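Two-Compartment Bin Sorting Cell
Project report, Priltmont shared workshop
13 September 2023

1. Background

The Godinho project set out to build a small pick-and-place cell that moves household items from one side of a divided bin to the other. The work was done in the shared workshop at Priltmont, on a bench that other members also use. For that reason the cell had to come apart in one evening and go back together in the same position.

The budget was 400 dollars for everything except the arm. We spent most of it on the bench tops and on replacement hoses.

2. Bench and bin

We first planned to bolt the bin to the bench. The workshop rules do not allow holes in the shared tops, so we switched to bar clamps. The clamps hold well but have to be checked before each session, as the bin can creep when the gripper pushes against a wall.

The bin was bought used. We left the scuffs and worn paint as they were. Early on we thought the marks would confuse the object detector, and at first they did. Retraining with 700 pictures of the bin with nothing in it reduced the false detections to a level we could work with.

3. Control software

The planner is called Clukance and runs on an old desktop PC. It picks a target, checks the approach against the walls and the divider, and sends the path to the arm. The Dorkik module opens and closes the gripper and reports whether the fingers stopped early, which we take as a grasp.

4. Test items

Items were chosen to differ in shape and stiffness. Small blocks and toys are easy to see but sit low, so the fingers must come close to the floor. Bowls are harder. The fingers have to meet the side at a good angle, and a bowl that tips against the wall often needs a second try.

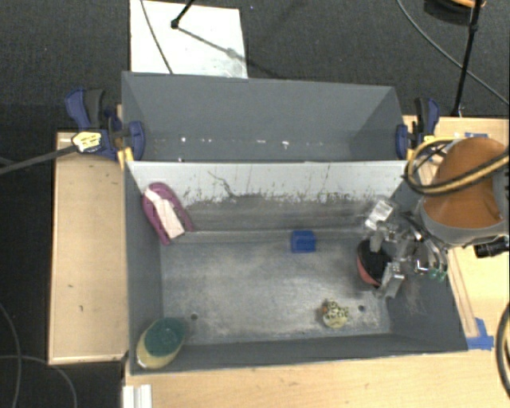 Figure 1. Gripper at the bowl in the front compartment, with the block, the spotted duck and other items on the bin floor or against the walls.

5. Results

We logged 2763 attempts over the test period. About 70 percent ended with the item in the other compartment. Most of the failures were in the corners, where the planner rejected every approach or the gripper touched a wall and stopped.

Hose routing also cost us time. The loops near the wrist caught on the bench edge twice - both times during a fast return move - and we lowered the speed limit after that.

6. Remaining work

The corner approach needs a steeper wrist angle, which Clukance does not support yet. We also want to mark the clamp positions on the bench so that calibration can be skipped after setup.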